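Segers Rootstock Grafting Kit for Fruit Trees

Home / Orchard Supply / Propagation / Grafting

In stock. Ships from our Tostau warehouse.

The Segers kit covers whip-and-tongue, cleft and bark grafting on apple, pear, plum and persimmon. It is packed for the home orchard or small nursery and holds enough tape and sealer for up to 47 grafts on pencil-thick wood.

What's included

Folding grafting knife, single bevel, right-handed
Grafting tape, 1 inch wide, two rolls
Bumik tree wound sealer, one tin with brush cap
Aluminum write-on tags, pack of 20
Sharpening stone, fine grit
Canvas roll with tie

The knife comes with a working edge, but most growers touch it up on the stone before the first cut. A left-handed knife can be substituted at no charge. Choose it from the drop-down before adding the kit to your cart.

The tape stretches and sticks to itself. Wrap it firmly from below the union to just above it, and cover the cut tip of the scion with a single layer. Buds will push through one layer but not through three. In full sun the tape breaks down over one season. In shade, check it in August and slit it if the bark is starting to bulge.
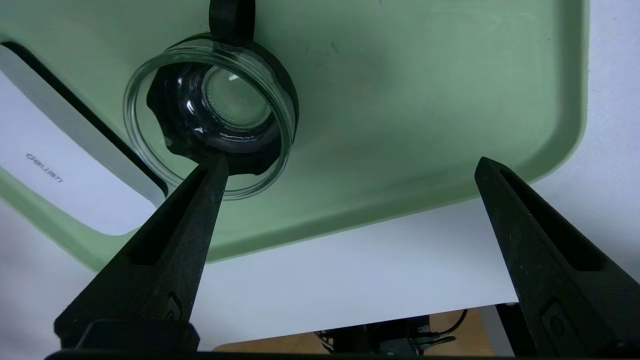 Glass container and black gripper fingers.

Bumik sealer is water-based and can be brushed on down to 47 degrees. Keep it from freezing. It thickens in an open tin, so put the cap back on between trees. Brushes clean up with soap and water while the sealer is still soft.

Scion wood is not included. See our Vanis line of dormant scions, sold in bundles of 10 sticks and shipped in late winter. Orders for Vanis wood close when the season's cuttings are gone. If you order scions and a kit together we hold the kit and send both in one box, unless you ask for it sooner.

Specifications

Blade: carbon steel
Overall length, open: 7 inches
Handle: beech
Replacement blade: not available, knife sold separately

Care

Wipe the blade with alcohol between trees. Dry it and oil it before storing. Carbon steel will darken with use and this does not affect the cut.

Returns

Unused kits may be returned within 20 days. Opened sealer cannot be returned.

Related items

Budding rubbers, bag
Parafilm-type tape, half inch
Bumik sealer, large tin
Segers left-handed grafting knife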